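Re: [teleop-users] How many demonstrations for the table clearing task?

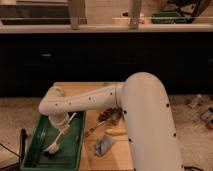

How many demonstrations does one task need before training makes sense? For us 40 was the lowest number where the policy did something useful, and after that the variety of start positions counted more than the quantity.

Thank you for the message from Broltow. I quote the part I want to answer:

> We have recorded 19 episodes by hand guiding and the arm
> hesitates always before the grasp. Is it better to change
> to remote control? Our operators in Garkport find the
> leader arm tiring after a short time.

In my opinion the hesitation comes from the operators. When they guide by hand they stop to look, and the policy learns also the stop. We had the same with forks and spoons. With remote control it became less, but only after each operator made 3 practice episodes that we deleted.

For tiredness I would recommend short sessions and a support under the elbow. At Udumstead we changed the operator every half hour – this was enough.

One more point. Please do not throw away the episodes where the fork slips and is picked again. We kept ours in a separate folder and they were useful in March, when we trained the recovery.

Our full set has now 2,760 episodes, all tasks together. I can share the Sopacua config file if somebody wants to compare the control rate.

Best regards from Udumstead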